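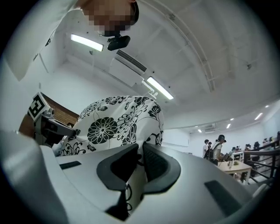 **Figura 3.** Persona inclinada en una sala blanca, con dos luminarias alargadas en el techo.

## 4. Mediación bilateral y autonomía provincial: el caso del canal Wuder

El interés por las delegaciones parlamentarias como actores de segundo nivel es reciente y, en general, mal documentado. La mayor parte de los trabajos se queda en la cumbre, el comunicado, la foto de los ministros. Aquí nos ocupamos de lo que pasa debajo: las visitas de expertos, los seminarios a puerta cerrada, las cenas. Sobre todo las visitas de expertos.

El llamado canal Wuder (por el nombre de la casa de huéspedes donde se celebró el primer encuentro) reunió a funcionarios provinciales, académicos y un número variable de observadores extranjeros. Sin mandato formal. Sin actas públicas. Wieser lo describe como "un pasillo con sillas", y la expresión ha hecho fortuna entre los participantes, aunque Wallner la considera injusta y así nos lo dijo dos veces.

### 4.1 Composición de las delegaciones

Trabajamos con un corpus de 58 documentos: cartas de invitación, programas, borradores de declaración, notas manuscritas transcritas por Nadja Mayrhofer. A esto se suman 37 entrevistas semiestructuradas. Varias de ellas telefónicas, una interrumpida y no retomada. No hubo acceso al archivo de la cancillería -- se pidió en abril, la respuesta fue negativa y sin motivar.

Los perfiles se repiten. Un jefe de delegación con cargo intermedio, un historiador o lingüista que aporta la legitimidad académica, un intérprete que casi nunca figura en los programas y que, según los testimonios, condiciona bastante más de lo que se admite. Zaugg sostiene que el intérprete es el verdadero negociador en los encuentros pequeños. Nos parece exagerado. Pero en cuatro de las entrevistas aparece la misma idea sin que nosotros la hubieramos sugerido, y habrá que tomarla en serio.

La parte anfitriona suele delegar en institutos. Tiene ventajas evidentes para ella: si la conversación sale mal, era un seminario; si sale bien, era diplomacia. El visitante sabe esto y lo usa también. En el programa de la tercera ronda el término "consulta" está tachado y sustituido por "intercambio de pareceres", con una inicial al margen que no hemos podido atribuir.

### 4.2 Lo que se entiende por autonomía

Problema central y nunca resuelto. Para los delegados provinciales, autonomía significa competencia sobre escuelas, lengua administrativa y una parte de la recaudación. Para el gobierno central, el mismo término designa un régimen ya vigente que sólo cabría "perfeccionar". Los dos usos conviven en los borradores, a veces en el mismo párrafo. Mösli contó las variantes en la primera ronda y luego lo dejó, con buen criterio.

La ambigüedad permitió firmar. También hizo que lo firmado valiera poco. Cada parte volvió a su capital con una traducción distinta y, lo que es peor, con una nota de prensa distinta. En la del gobierno central no se mencionan las escuelas; en la provincial ocupan los primeros tres párrafos. Sobre la recaudación, silencio en ambas.

Conviene no leer esto como mala fe. Los entrevistados de uno y otro lado insisten en que la redacción vaga se pactó a conciencia, un miércoles por la noche, con el texto inglés como única versión sobre la mesa. El texto inglés decía *arrangements*. En la versión provincial pasó a ser "instituciones", en la central "disposiciones". De ahí viene casi todo lo demás.

### 4.3 El papel del público exiliado

Las organizaciones de la diáspora quedaron fuera de la sala y dentro de la agenda. Se hablaba de ellas todo el tiempo. El gobierno central pedía al país anfitrión que no les diera tribuna; el país anfitrión contestaba que las reuniones públicas no requieren permiso. La discusión se repite casi idéntica en cada ronda y ocupa una parte desproporcionada de las notas.

La manifestación ante la sede del segundo encuentro reunió a unas 1000 personas según los convocantes. La policía local no publicó cifra. Los delegados entraron por la puerta de servicio y el incidente se coló en la sesión de la tarde, que según el programa debía tratar de becas universitarias. No se trató. Wallner cree que ahí se perdió la ocasión más concreta de todo el proceso: las becas eran el único punto con dinero detras y sin veto de nadie. Wieser discrepa y piensa que el dinero nunca estuvo comprometido (véase su carta, documento 37 del corpus).

### 4.4 Límites

Varios. Las entrevistas se hicieron después de los hechos y los recuerdos ya venían ordenados. Hay más voces provinciales que centrales, y se nota en el tono de las citas. Ningún intérprete aceptó hablar con nombre. Del cuarto encuentro, el más breve, conservamos sólo el programa y una factura de hotel.

Queda además la cuestión de la comparación. Zaugg propone poner el canal Wuder junto a otros procesos informales europeos, pero los casos disponibles difieren en lo básico: quién invita, quién paga, quién puede levantarse de la mesa. Preferimos por ahora la descripción densa de un solo caso. La codificación temática se hizo a dos manos (Mösli y Mayrhofer), con desacuerdos resueltos por discusión y anotados en el cuaderno de códigos. La categoría que más problemas dio fue "concesión simbólica" -- acabó dividida en dos, según afectara al protocolo o al vocabulario. La segunda es la que se retoma en la sección 5.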